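How to Plan Your Family Photos So They Don't Eat the Whole Reception

I love family photos. They're the ones that end up framed on your mom's piano, and with a little planning they can be really fun to take! When Senga Imrie and I photographed a wedding at Kundmont last October, we had 127 guests, two very big families and a bar that had just opened. We were still finished before the appetizers ran out.

Step 1: Write the list early

Sit down together and write out every grouping you want, using first names. "Palesa + Grandma Fourie + the cousins" is so much more useful to us than "bride's side." Tell your photographer about divorces, new partners and anyone who can't stand for long (we'll bring a chair over without any fuss).

Step 2: Go from big to small

Start with the largest group and let people drift away as they're done. Grandparents and toddlers come right after that, then parents, then siblings. By the end it's the two of you and your wedding party, and you can stay out there as long as the light holds – late afternoon is gorgeous for this.
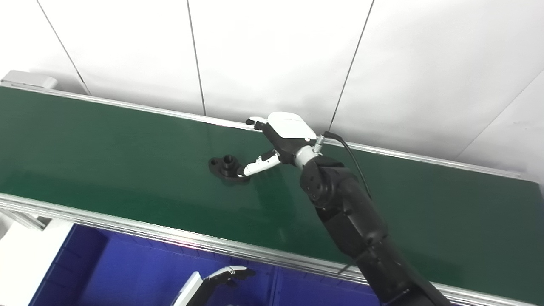 Step 3: Pick your caller

You need one loud, cheerful person who knows both families. Give them a printed copy of the list and a pen. Palesa's brother did this from the top of a stone step and I would hire him tomorrow.

Step 4: Choose the spot and have a backup

Open shade is your best friend. Walk the grounds at the same time of day as your ceremony and look for somewhere close to the drinks, with room for four rows. Then find a place indoors, near a big window, in case of rain – and tell your caller where it is!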